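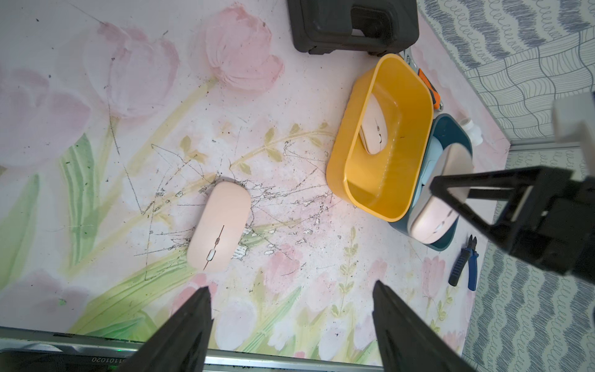
Trultska opens orders for two-arm sorting kit

Trultska has started taking orders for its two-arm tabletop kit, a bench-size sorting setup the company has been loaning out to small repair and resale shops since January. Price is $3339 for the full set – both arms, grippers, wrist cameras, rail and the software license for the first year. A single-arm version goes for $1465. Shipping is extra and wasn't finalized when we asked.

The pitch is simple. Mixed small stuff goes on a table, the arms pick it up and put it in bins. Computer mice, hand tools, bottles, that kind of thing. Buyers bring thier own bins. No special trays, no conveyor.

"People were telling us they don't have a clean white table and they're not going to buy one," said Jeptoo Ogola, product lead at Trultska. "So we trained on patterned mats, scratched-up mats, whatever was there."

Pink mouse on a pink flowered mat is one of the harder cases, according to Ogola, and it's one customers can ask for in a demo. Similar colors used to throw the older software off. The new release is supposed to handle it better, though the company didn't share error rates and we'd like to see some.

Setup takes around 5 hours, mostly calibration of the two arms against each other. Teaching a new item is done by hand. You guide the arms through the pick a few times, label it, let it run overnight.

Matilde Torres has had a loaner at Peixoto, a used electronics shop, and gave it a mixed review. Good on mice and small bottles. Slow on tools – pliers in particular, the grippers come at them from odd angles. She also wants a quieter fan on the control box. Still planning to buy, she said, but the single-arm model first.

Liviu Barbu at rival Dalletti called the price "fair for two arms" and said his company will have its own kit out later in the year. No price from them yet.

Support is the open question. Trultska has two people answering calls right now, weekdays only, and replacement gripper fingers are back-ordered. Ogola said a parts deal with Sternley is close but not not signed.

Orders go through the Trultska site. Deposit is refundable until the unit ships. Loaner program stays open for shops that want to try one first, waitlist applies.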